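Pevgate Adds Mixed-Item Bin to Sorting Line Trials

By Themis Sotiropoulos
January

Last updated: Friday, 4:15 p.m.

Pevgate has added a mixed-item bin to the trials at its Drurno returns hall, the company said Friday. The bin holds unrelated household goods that would normally reach the hall in separate containers.

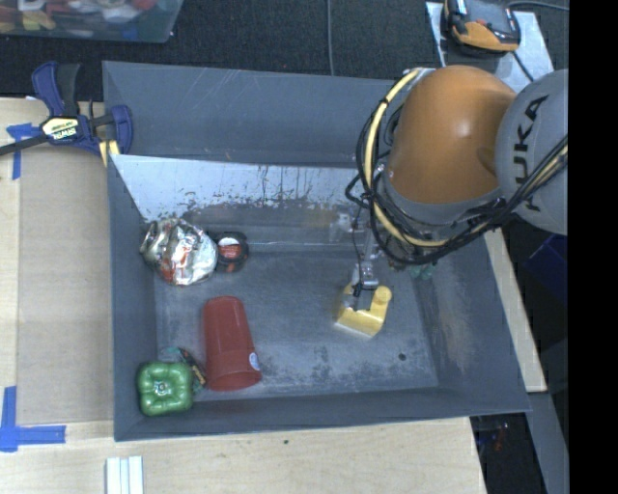 The change affects how loose returns are handled before they are assigned to a shelf or sent to scrap. Until now, soft goods, food items and empty packaging were split by hand at the dock. Under the new procedure they stay together until the first pick, and each item is logged when it leaves the bin.

A typical load contains a crumpled can, a roll of black tape, a red plastic cup, a green bell pepper and a block of yellow foam. The items differ in weight, surface and stiffness. Produce is included as a check on grip pressure, and foam as a check on release. Cans are used crushed.

The bin is gray metal with sloped walls and a flat floor. According to the trial notes, the slope moves round items back toward the middle, where they can be reached from above. Tall items are laid on their sides before the run starts. Staining on the inner walls is not treated as a fault, and bins are taken out of use only for bent corners or split folds.

Pevgate logged 3,113 picks in the first part of the trial, against a target of 3,000. Of these, 2,394 were completed on the first attempt. The rest needed a second attempt or were cleared by hand. The company did not give a breakdown by item but said tape rolls lying flat were slower to pick than those standing on edge.

Antoniadis, which supplies the bins, is preparing 2 revised versions. One has a shallower wall on the long side. The other keeps the present wall and adds a textured floor intended to stop cups from rolling. Both will be tested with the same set of items, and the pepper will be replaced at the start of each shift.

The Drurno hall will continue to sort glass and liquids by hand. Pevgate said those categories are outside the scope of the trial and will be reviewed separately.

Recent items
Antoniadis moves bin folding work to second shop
Bomance revises labels for returned kitchen goods
Drurno dock hours change for January
Foam scrap: what the hall accepts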